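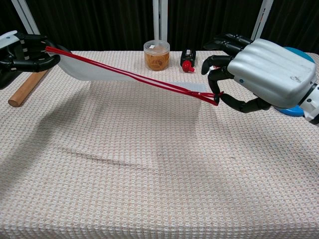
Ronaldo Salazar wrote to object that a stretched cord is a trivial thing to build a safety argument on, and that the May incident at Kemard should have been closed as a worn part and a lost afternoon. His letter deserves a reply, as many managers in this field hold the same view.

The facts are not in dispute. Two Rovham hands were holding an elastic cord under tension during a routine handling trial. The left hand lost grip pressure. The right hand, which had received no signal that anything was wrong, continued to pull for 47 more control cycles. The cord came free and struck the face shield of a technician standing inside the marked line. The technician was unhurt. The log recorded the run as complete.

That last entry is the reason this publication considers the matter serious. Kemard later reviewed 1331 runs and found 40 in which one hand had dropped below its set pressure while the other carried on. None had been reported as faults. The software checked each hand against its own limits, and the right hand was within its limits every time.

A rigid part that slips will usually fall to the table. An elastic one stores the energy put into it and gives it back all at once, in a direction that is hard to predict. Current shop rules at most sites were written for rigid parts. They set limits on arm speed and on the weight of the load, and they say very little about tension held between two grippers.

Mr. Salazar argues that a shared stop between the hands would produce false alarms and slow the work. It probably would. Daza, which fitted one last year, lost around 100 runs to needless stops before the thresholds were corrected. The site still uses it, and its operators have asked that it stay.

Trundetti has said that it will offer a linked stop as a paid option on its next controller. We believe it should be standard on any two-handed system cleared to handle elastic material. Until then, sites should keep staff outside the line whenever a cord or band is under load, and a run in which either hand loses pressure should be logged as a fault, whatever the other hand reports.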